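Progress report, March: teaching by remote control
Reading time: 2 minutes

The Likis grant pays for one thing, a set of recorded demonstrations in which a person drives the arm and the arm later learns from the record. As of this report we have 2,119 recordings. Of those, 975 have been checked and kept. The rest are still waiting for review.

All sessions use the tabletop setup at the Tanasarn workshop. The operator holds the Baveck hand controller and watches the wrist view, then steers the open gripper toward a block. Blocks start at different spots on the table, some of them close to the wall. 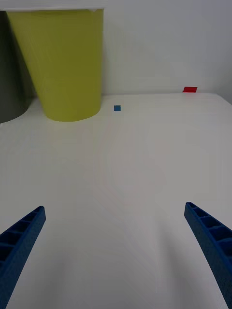
Problems this period

Reaches toward the back of the table take longer than reaches near the front. New operators tend to close the fingers too early – the wrist view makes distance hard to judge. We now give each operator 200 practice runs before anything is saved.

We also lost 4 sessions to a timing fault between the controller and the recorder. Oltent sent a fix and the fault has not come back.

Next period

Finish the review, then train the first model on the kept recordings only. Buppha Thongdee will run the operator schedule and send the review sheet with the next report. We are not asking for a change to the budget.

Comments

Are the practice runs thrown away or kept somewhere? I'd like to see them.

Kept, but in a separate folder. Ask Buppha for access.

Please put the reach times in a table next time.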